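The Window Budget

I had 70 windows, one spreadsheet, and until the end of February to tell the owners what to buy.

The Hudon was an old hotel with tall rooms and far too much fabric. Every guest room had curtains that needed opening at checkout, closing before the evening heat came on, and opening again for the cleaning crew. Two people on the morning shift spent their first hour doing nothing else. I loved that building, I loved the morning shift, and I thought they deserved that hour back. So when the owners said there was money for equipment this year, one purchase, justified on paper, I put my hand up before the sentence was over.

There were two ways to spend it. Kergate would put a motor on every rail. Yook would lease us a robot that went from room to room and drew the curtains by hand, if you could call it a hand, and could be taught other jobs later. I had quotes for both pinned over my desk. The Kergate quote was nine pages and smelled like toner. The Yook quote was one page and had a typo in our name.

I started with Kergate, the way you eat the vegetables first. Motors are wonderful! They are quiet, they last, and a seven-year-old can run them. But the quote assumed straight modern rails, and we had bent brass ones from before anybody wrote anything down. New rails meant new brackets, new brackets meant plaster, and plaster meant closing rooms. By the time I had added the lost nights, the number at the bottom had grown a whole extra digit. I went and made tea.

Yook let us try before we signed. They brought the machine over from their shop on Flurkimgate, up in the service elevator, and I gave them one of the corner rooms for the day. I had a clipboard. I had drawn a little table on it with columns for time, snags and remarks, and I was so excited I wrote the room number in the wrong column. 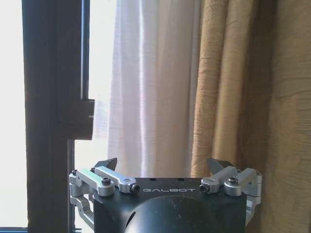
What I wrote on the clipboard

The first page was all arithmetic. 200 a week for the lease. 8 weeks minimum. A spare set of fingertips, priced separately, which I underlined. Charging: where? I had circled that one twice, since the only free outlet on the third floor was behind the ice machine.

The second page was less tidy. I wrote "sheers and drapes are two different jobs" and then an arrow and then "ask." A drape is a big forgiving thing. You get hold of a handful and walk. A sheer is like picking up steam. Our housekeepers do it with the flat of the hand, and I had never once thought of that as a skill until I had to find a line for it in a budget. I sat down on the edge of the tub with the door open and costed it out: training time, one person from the morning shift to show the work, her wages covered by someone else while she did. It came to more than the fingertips. It was also the first number all week that I felt good about writing.

Then I went back in and stood by the wall to watch, trying to look like somebody who signed things.
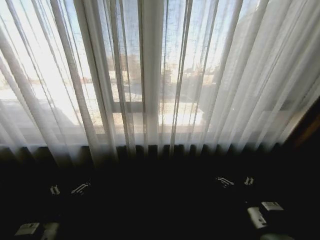

My own worry, the one I hadn't told the owners, was replacement fabric. Nothing in either quote covered a tear, and our sheers were old. A snag in a tan drape could be turned to the back and forgotten, but with daylight coming through that loose weave, every thread running up and down or side to side was on show, and a pulled one would be the first thing a guest saw in the morning. I priced the fabric right there on my phone. 100 a panel, hemmed. I put ten panels in under "consumables," next to the fingertips, and felt like a general laying in boots.

The Yook engineer asked whether I had any questions. I had thirty. Could it do a half-open curtain? Could it tell a guest's scarf from ours? What happened on the floors where the carpet changed height? She answered most of them, wrote down the rest, and said that people usually asked how fast it was. I had forgotten to ask how fast it was.

At four o'clock I carried the clipboard down to the office and opened the spreadsheet. I deleted the tab called "Motors, whole building" and made a new one called "Motors, ballroom only," because the ballroom rails were straight and those windows were much too high for anyone's arm. Then I made a tab for the lease, with the training line at the top where the owners would have to read it first.

The total came in under. I checked it, found I had left out the elevator inspection, put that in, and it was still under, by enough for a new outlet on the third floor.

I called upstairs to ask the morning shift which of them wanted to be the teacher. They had me on speaker. There was a long pause, and then they all started talking at once.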